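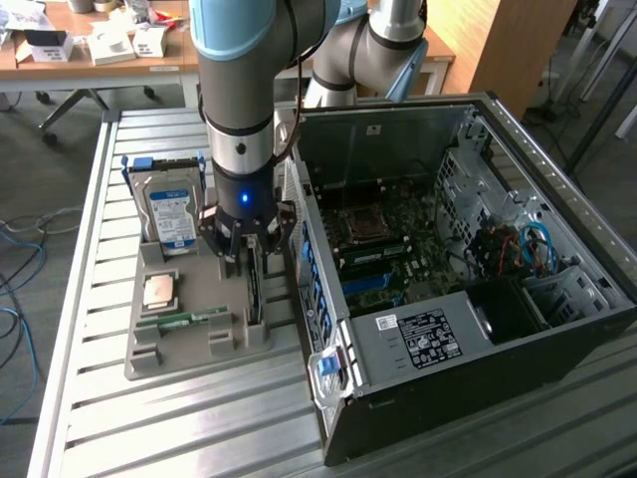 Reading time: 7 minutes

Last updated: 12/31/23

To: Taststead Computer Repair List
From: Milagros Montoya
Subject: Re: Trays, memory and the order of work

Dear all,

Thank you to Remedios for her long message. I have kept the part I am answering and removed the rest, so that people who read the list on their telephones do not have to scroll so far.

Remedios Requena wrote:

> I have now opened the first of the towers that came from the Restrepo
> office, and I have some questions before I open any more. I was
> used to doing one machine from beginning to end with the parts lying
> beside it on a cloth. With this many I think the cloth will not do.
> On the second evening I had two memory modules on the cloth and did
> not know any longer which was tested and which was not. They look
> the same to me.
>
> So, first: does it make sense to buy the grey parts trays with the
> shaped pockets, or is a box with dividers good enough?
>
> Second: the processor. I take it out to clean off the old paste and
> then I am nervous until it is back again. Where do you put it down,
> and when do you put it back?
>
> Third: the drives in these cases slide in on plastic rails. Some
> drives came to me without rails and I found the rails later in the
> bottom of the case. Do you keep the rails on the drive or with the
> case?
>
> Last, a small thing. Do you work with the case standing or lying?
> My neighbour says standing, but my back says something different.

I will answer in her order, except that I begin with the last question, which has the shortest answer. Lying. Take off the side panel, put the case on its side with the motherboard at the bottom, and you look down into it as into a drawer. Everything that has to be pressed is then pressed downwards, towards the bench. With a standing case you press sideways against a board that is held by a few screws, and your other hand must hold the case. I did it standing for my first year, because I had seen it done that way, and I once cracked the corner of a memory slot. It was a good board before that.

Now the trays. I bought three from Fandden in May and I would buy them again. A box with dividers is good enough for screws and for cables, but the parts in it lie one over the other, and when you are looking for something you stir them with a finger. In a shaped tray each part has one place, and you see at once which place is empty. The processor goes in its square pocket, the drive stands upright in the back, the memory has its narrow slots. When the tray is full, I have everything for one machine. When it is empty, I have forgotten nothing.

About Remedios and her two modules that looked the same: I have a rule for this, and it is so simple that I am a little ashamed to write it. Memory that stands in a slot of the tray is tested. Memory that lies flat is not tested. I do not write anything on the modules and I do not put stickers, which come off with the warmth and leave glue on the contacts. Standing is good, flat is waiting. If the telephone rings and I come back after an hour, the tray tells me where I was. You may do it the other way around if you like, but please choose one way and tell the others who share your bench.

When you lift a module out of its slot, hold it by the two short ends or by the upper edge and pull straight up. If it rocks from side to side the slot becomes wider with time, and then the modules lean. I have one tray like this already.

The processor is the part where I understand the nervousness. My answer is that it should be out of its socket for as short a time as possible, but that while it is out it should be properly out: in the pocket, flat, with the metal cover up, and the tray moved to the left side of the bench where my elbow does not go. (I am right-handed. Left-handed people will turn this around.) I clean the cover there, in the pocket, with a cloth that leaves no threads and a very small amount of alcohol. I do not pour the alcohol near the tray. I put it on the cloth somewhere else.

Then I look at the socket before I do anything more. An empty socket is easy to inspect and this is the only moment when you can do it well, so take a lamp and look from low down, from two sides. You are searching for a hair, a crumb of old paste, or a contact that does not shine in line with its neighbours. Only after this does the processor go back. It must drop in with its own weight. If it needs a push, then it is turned wrong, and you should lift it and compare the corner marks again.

I put the memory in after the processor and the drive last. There is a practical reason. In many of these towers the drive cage sits very near to the ends of the memory slots, and the wires from the power supply hang just there too, the red and yellow and black ones in one thick bundle. With the drive already in its cage and its cables connected, I have to work with my hand under this bundle, and I cannot see if the small catches on the slot have closed. Without the drive I can push the bundle over and tie it loosely with a piece of soft cord – I use wool, it is what I have – and remove the cord at the end.

For the rails, I keep them on the drive. Always. A rail in the bottom of a case is a rail that will be lost, and in some models the left one and the right one are different. If a drive fails the test I take the rails off and clip them immediately on the drive that replaces it, before I throw or recycle anything. I have a jar with spare blue rails, but they come from different makers and I would say that half of them do not fit anything that I have seen in the last years. If somebody on the list wants to go through this jar with me, I will make coffee.

Also please look at the label of the drive before it goes in the cage, and write down the capacity and the hours if your test gives them. After it is inside you can often not read the label without a mirror. We had an agreement that drives with more than 30 bad sectors are not given out. I would like to make it stricter, but this is a separate discussion and I will write about it under another subject.

One thing Remedios did not ask, but I will say it because the Restrepo machines are concerned. There are 41 of them, and the cases are not all the same inside. In some of them the cards at the back are held by plastic clips and not by screws. The clips are good when they are new. When they are old, the small tongue breaks if you bend it with a cold finger in a cold room, and there is no repair for this. Warm the room first. Open the clip only if you must take the card out, and for a normal cleaning and a memory change you must not. The same with the latch at the front corner. Press it, do not pull it.

For the bench itself, I was asked once privately why I prefer a bench with slats to a closed table. The dust falls through and the small screws also fall through, so it is half an advantage. I put a sheet of cardboard under it with the edges folded up, and at the end of the evening I pour what is on the cardboard through a kitchen sieve.

Our test program is still the Utirska disc. It is slow, but it finds faults in memory that the faster ones pass. Let it run the whole night if you can. I know that this means each tray is occupied until the morning, and this is why I have three and not one.

If I forgot something, please write to the list and not to me alone, so that the answer stays in the archive.

With kind regards,
Milagros Montoya
Taststead

Comments (4)

benchlight
I tried the standing / flat rule this week with my son and he corrected me two times, so I suppose it works. What do you do when a module fails? Is there a third position?

Milagros Montoya
Good question. Failed memory leaves the tray immediately and goes in a tin on the shelf behind me. It must not be on the bench at all.

old_tower
Agree about lying the case down. I would only add a folded towel under the panel side, these painted cases scratch easily and people do notice when they come to collect. Also, we were told the Restrepo office might have up to 4,000 loose screws in bags to give away with the towers. Has anyone got a use for them, or a sieve big enough?

Remedios Requena
Thank you, Milagros. I have ordered two trays. The rails are now all on the drives except for one, which I believe is from a different case altogether, so I will bring it for your jar.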